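In Defense of the Clothes Pile
6/29/23

Every laundry article I read tells me to fold straight from the dryer. One basket, one person, no stopping. I did it that way for years, and I think it's bad advice.

Clean clothes should be dumped out on a flat surface first, all of them, and left there until you can see what you have. A basket hides things. You pull out a sleeve, it's wrapped around something else, and you end up folding whatever comes up first. Out on the floor or a table, you can tell a shirt from a pair of shorts before you touch it. 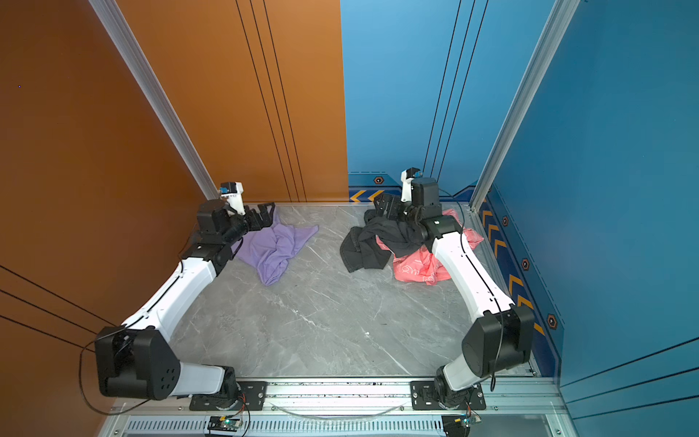

Purple on one side, black and coral pink on the other.

People object that a pile makes wrinkles. Sure, some. But a T-shirt is going to be wrinkled by 9 in the morning anyway. I have 7 that I wear in rotation and I can't tell by lunch which ones were folded neatly. Dress shirts are another matter, and those go on hangers.

The folding boards don't change my mind either. I bought the Lotwood one and used it for 2 weeks in June. It makes a nice square. It also wants the shirt face down and smooth before you start, and getting a shirt face down and smooth is most of the work.
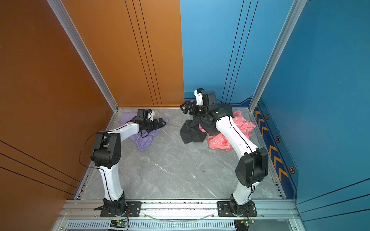
What slows anyone down is finding the shoulders. Once you have both shoulders, a T-shirt takes a few seconds. Until then you're turning it over and looking for the collar. So I pick the item up, find the shoulders, shake it once and lay it down again. I do this for everything before I fold anything.

Dark clothes are the worst for this. On a black shirt the seams disappear, and the sleeve looks like the hem. Printed shirts are easier, as the lettering tells you where the front is. 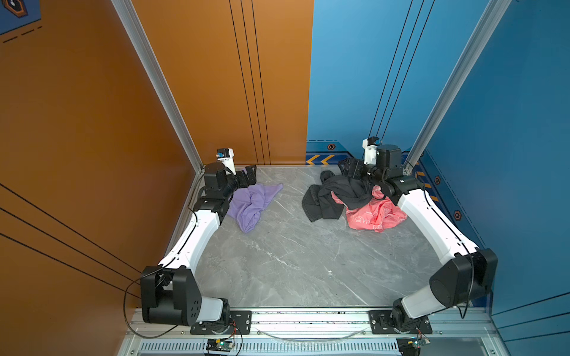 I'd start with whatever is on top of something else. Move that one and the one under it is half sorted. Leave the loners for last. They aren't tangled with anything and they can wait.

Then put it all away the same day. A pile is fine for an hour. I wouldn't defend one that's still there at bedtime.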